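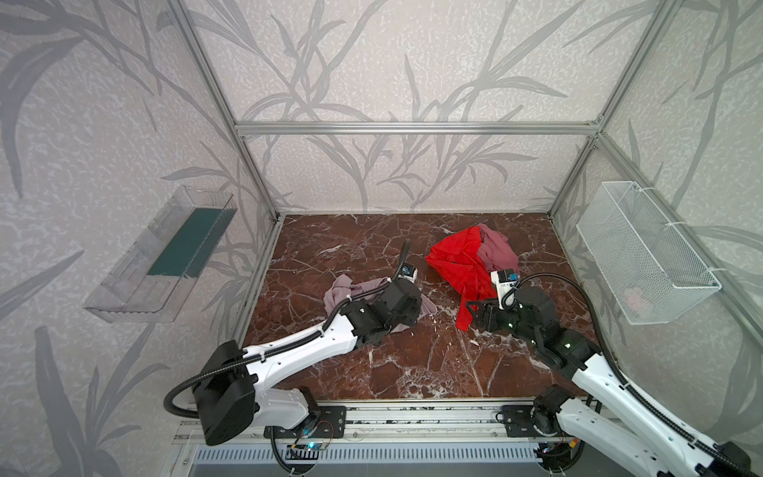
Fio sobre a manutenção da célula Mazurek: dois braços, um trilho de alumínio na frente, tarefa de pegar e largar tecido. O contador marcava 3845 horas quando comecei esta rodada.

Primeiro, os conduítes corrugados. É ali que tenho mais problema. O trecho perto do punho dobra a cada ciclo e racha por dentro da curva. Passo o dedo no tubo inteiro, com tudo desligado. Se sinto aresta, troco. O tubo de reposição é da Rosier, cortado em pedaços de 50 cm. 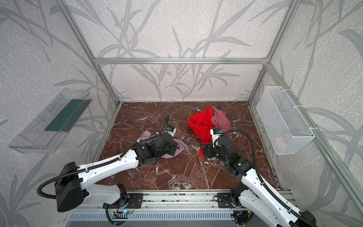
Abraçadeira apertada demais é erro comum, e já foi meu. O cabo precisa correr um pouco dentro do tubo quando o punho gira. Nos segmentos brancos dos braços uso abraçadeira branca pequena, só encostada, com a ponta cortada rente para não puxar fio de pano. O arco sobre o punho fica livre.

Depois de mexer em cabo, rodo o programa lento por 30 minutos. Um braço de cada vez, depois os dois. Fico ouvindo o ombro do esquerdo, que já deu folga no inverno passado.
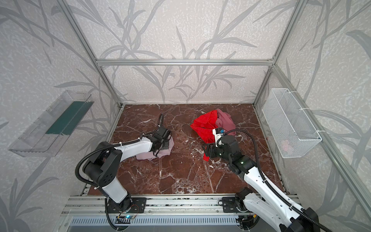 Se o ombro estala, paro e reaperto a placa de base no trilho. Aperto em cruz, em duas passadas, e marco as cabeças com caneta. Na próxima inspeção basta olhar se o risco saiu do lugar.

Dedos das garras: álcool isopropílico e pano sem fiapo. Tecido solta muita fibra e ela se junta na articulação dos dedos. Também limpo a lente das câmeras de punho. Não solto o módulo para limpar, senão tenho que calibrar de novo.
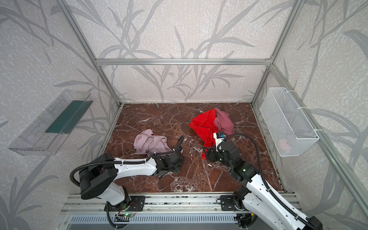
Rurkau, 10/05/2026

Atualização: troquei o conduíte do braço direito e refiz o zero das juntas no software da Tellitz. O esquerdo ficou com o tubo antigo, sem rachadura que eu encontrasse.

Falta aspirar a grade de ventilação embaixo do trilho. Faço isso a cada 14 dias, mais ou menos, e com lã encurto o prazo.

Perguntaram das plaquinhas eletrônicas no trilho. Só confiro os conectores e prendo o fio que estiver solto. Ar comprimido nelas, não uso.

A próxima revisão completa é em novembro. Até lá, anoto as horas de cada tubo na planilha e aviso neste fio se o esquerdo rachar.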